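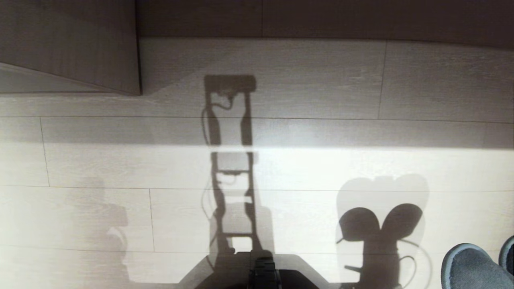
검색어를 입력해 주세요 검색
과제 아카이브 > 실내디자인 > 생활공간 관찰
조회 2,289 공유 20

짐은 어디에 내려앉는가: 객실 붙박이장 하나를 오래 들여다본 기록

1. 왜 하필 붙박이장이었냐면

저는 여행 가면 짐을 안 풀어요. 캐리어를 아무 데나 펼쳐 놓고 필요한 걸 그때그때 꺼내 쓰는 사람입니다. 그런데 이번 학기 수업에서 '작은 방 하나를 골라 물건의 자리를 조사하라'는 과제가 나왔고, 마침 2월에 묵었던 Clamico 숙소의 방이 떠올랐어요. 분홍색 벽에 베이지색 붙박이장이 길게 붙어 있는 방인데, 이 장이 재밌는 게 수납장이면서 벤치이면서 책상이거든요! 가구 하나가 이렇게 여러 일을 맡고 있으면 사람은 그걸 설계한 대로 쓸까? 이게 제 질문이었습니다.

처음엔 조사 대상을 옷장으로 잡았다가 한 주 만에 버렸어요. 숙소에서 옷장은 생각보다 할 얘기가 없더라고요. 저만 해도 문을 한 번 열어 보고 끝이었으니까요. 반대로 벤치랑 낮은 선반 쪽은 매일 모습이 달라져서 메모가 금방 쌓였습니다.

2. 조사 방법

거창한 건 없고요, 줄자랑 공책입니다. 우선 벤치 폭을 쟀더니 126cm가 나왔어요. 어른 둘이 나란히 앉기엔 괜찮고, 눕기엔 확실히 모자란 길이죠(누워 봤습니다). 다음으로 외출했다 돌아올 때마다 물건이 어디에 놓이는지 적었어요. 일부러 정리하지 않고, 평소처럼 툭툭 놓는 게 규칙이었습니다. 이 규칙이 은근히 어려웠는데, 기록한다고 생각하니까 자꾸 모자를 예쁘게 놓게 되는 거예요. 그래서 첫날 메모는 빼고 썼습니다.

바닥도 같이 봤어요. 밝은색 나뭇결 바닥이라 햇빛이 길게 들어오는 시간에는 한 줄만 하얗게 떠 보이는데, 그 시간대에는 저도 모르게 바닥에 물건을 덜 내려놓게 되더라고요. 가방을 바닥에 두려다가 벤치로 올린 적이 여러 번 있었어요. 빛 때문인지 그냥 먼지가 눈에 띄어서인지는 구분을 못 했습니다. 이건 뒤에서 다시 쓸게요.

3. 관찰 내용

제일 빨리 자리가 정해진 건 캐리어였어요. 벤치 왼쪽의 낮은 나무 선반이 딱 캐리어 받침 높이라 고민할 것도 없이 세워 두게 됩니다. 문제는 세워 둔 캐리어가 그대로 옷걸이가 된다는 점이에요. 남색 겉옷을 한 번 걸쳐 두면 그 위에 다음 옷이 오고, 그러면 캐리어를 열 때마다 옷을 전부 들어내야 하거든요. 저는 결국 열기 귀찮아서 같은 옷을 또 입었습니다.

벤치는 제가 예상한 용도와 가장 멀어진 곳이었어요. 하늘색 방석까지 깔려 있어서 앉으라고 만든 게 분명한데, 메모를 다시 읽어 보면 앉은 기록보다 올려둔 기록이 훨씬 길어요. 특히 모자가 그랬어요. 모자는 접을 수도 없고 서랍에 넣으면 눌리니까 넓고 푹신한 데로 가게 되는데, 이 방에서 그런 곳이 딱 벤치예요. 위에 거울이 있는 것도 한몫했다고 봅니다. 나가기 전에 거울 앞에서 써 보고, 돌아와서 거울 앞에서 벗고, 그 자리에 내려놓고. 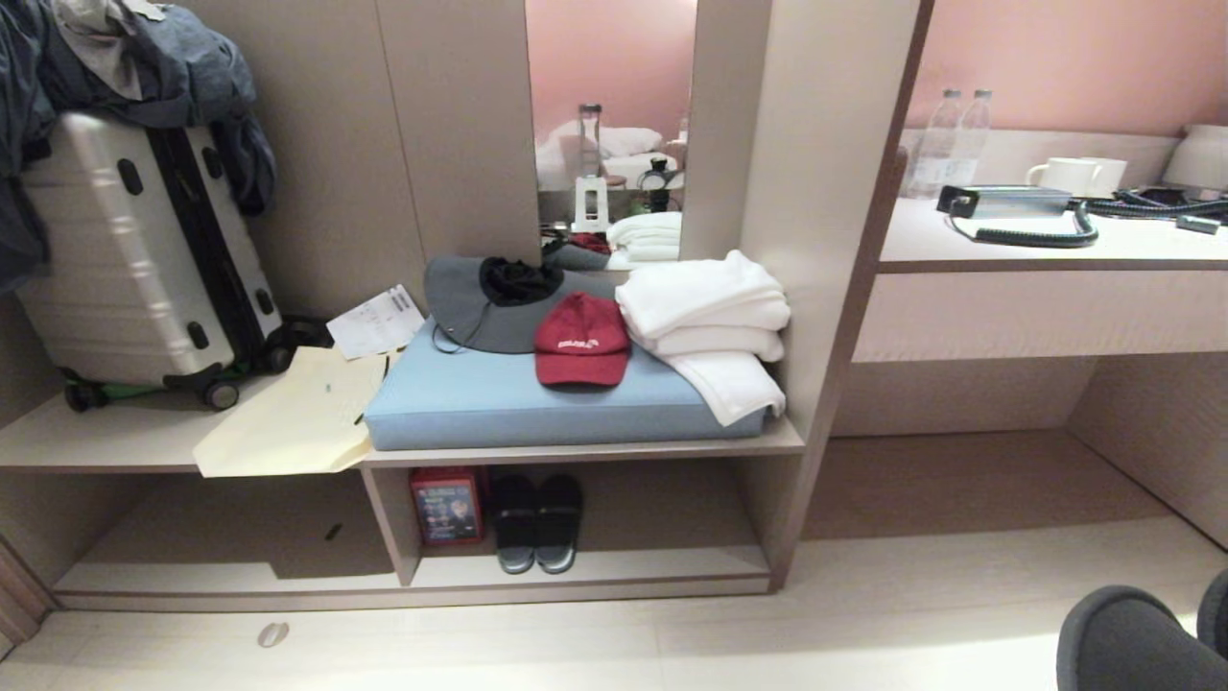

수건도 비슷한 흐름이었어요. 개어 놓은 흰 수건이 벤치 오른쪽에 쌓이는데, 한 장씩 빼 쓰다 보면 옆 것이 딸려 나와서 방석 앞으로 늘어집니다. 수건이 오른쪽, 모자가 그 옆을 차지하면 앉을 자리는 정말 애매해져요. 신발을 갈아 신을 때 잠깐 걸터앉고 싶어도 뭔가를 밀어야 하고요. 그런데 슬리퍼 자리는 또 벤치 바로 밑 칸이에요. 앉아서 꺼내 신으라는 뜻 같은데, 저는 매번 서서 발끝으로 끌어냈습니다.

종이류는 갈 곳이 없었어요. 크림색 폴더와 작은 인쇄 종이가 캐리어 옆 선반에 놓였는데, 폴더 모서리가 선반 앞으로 조금 나와서 지나갈 때마다 신경이 쓰였어요. 책상에 두면 되지 않나 싶으시죠? 책상 쪽은 물병이랑 머그잔, 주전자, 그리고 검은 케이블 뭉치가 이미 점령한 상태였습니다. 전선이 한번 풀려 있으면 그 위에는 아무것도 못 놓겠더라고요. 마시는 물건과 전기 꽂는 물건이 한 상판에 있다는 것도 저는 좀 불안했어요.

4. 고쳐 본 안

저희 조 이름이 Jerier인데(뜻은 없고 자판을 막 친 결과예요), 조원들과 같이 종이 모형으로 수정안을 만들었습니다. 크게 바꾼 건 벤치예요. 방석 길이를 줄이고 오른쪽 끝을 딱딱한 상판으로 바꿔서 수건이 거기로 가게 했어요. 방석은 앉는 곳, 단단한 면은 놓는 곳으로 재질을 나눠 보자는 생각이었습니다.

거울 옆에는 고리를 달았어요. 높이는 바닥에서 142cm로 잡았는데, 모형 사람을 세워 보니 챙 넓은 모자를 걸어도 거울을 가리지 않더라고요. 캐리어 선반 위쪽에도 겉옷용 봉을 짧게 넣었고요. 종이는 책상 상판 아래에 얇은 틈을 만들어 꽂게 했습니다. 이건 Greraron이라는 가구 공방 카탈로그에서 본 악보장 구조를 참고했어요. 케이블은 솔직히 해결 못 했어요. 구멍을 뚫자는 의견이 나왔는데, 손님마다 들고 오는 충전기가 다 다르니까 구멍 위치를 정하다가 발표 날이 됐습니다.

5. 발표 때 나온 말과 남은 숙제

발표에서 제일 많이 받은 질문은 "그럼 벤치가 꼭 있어야 하나요?"였어요. 저도 만들면서 몇 번 흔들렸던 부분이라 뜨끔했는데, 그래도 남기자는 쪽입니다. 물건을 잠깐 올려두는 넓고 낮은 면이 없으면 그게 전부 침대로 가거든요. 침대에 쌓인 짐은 자기 전에 꼭 한 번 옮겨야 하니까 더 피곤해요.

아쉬운 건 기록한 사람이 저 하나라는 점이에요. 모자를 안 쓰는 사람, 짐을 싹 풀어서 넣는 사람이 같은 방을 쓰면 완전히 다른 보고서가 나올 것 같아요. 바닥 햇빛 이야기도 메모가 모자라서 결론에는 못 넣었습니다. 다음 학기에 Rathnayake 기숙사 방으로 같은 조사를 해 볼 생각인데, 거기는 창 방향이 서로 다른 방이 있다고 해서 빛과 바닥 물건의 관계를 제대로 비교해 보려고요. 수정안 모형은 과방 선반에 올려 뒀으니 궁금하신 분은 가서 열어 보셔도 됩니다. 고리 부분은 풀이 약해서 살살 만져 주세요!

태그: 객실가구, 붙박이장, 벤치수납, 관찰과제, 짐정리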